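Wellgate Recycling – Common Questions

When is my bin picked up?
Wellgate collects every 2 weeks. Have the bin at the curb by 6 a.m.

Do cans need to be crushed?
No. Empty them, give them a quick rinse and leave them whole.

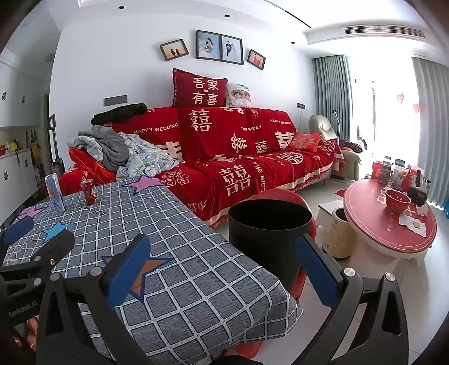 Drink cans, tall or short, go in the blue-lid bin.

What about plastic bags?
Keep them out of the bin – they wrap around the sorting belts. Take clean bags to the drop-off at 943 Nadex Road.

Can I recycle foam?
Foam trays and packing go in the trash. The depot takes large blocks in April only.
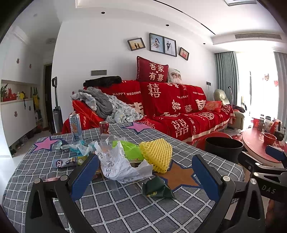 Snack wrappers are trash too, even the shiny ones. Paper labels can stay on jars and bottles.

How much is a second bin?
$29 a year, billed with your water. A replacement for a lost bin is $37.

I live in the Bermúdez apartments. Who do I call?
Your building uses Codura, a private hauler. Call their office for pickup times. 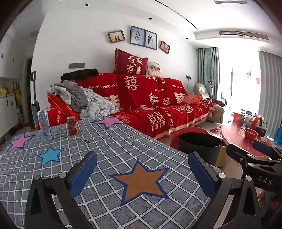
Page last updated: April

My bin was missed. What now?
Leave it out and report it by noon the next day.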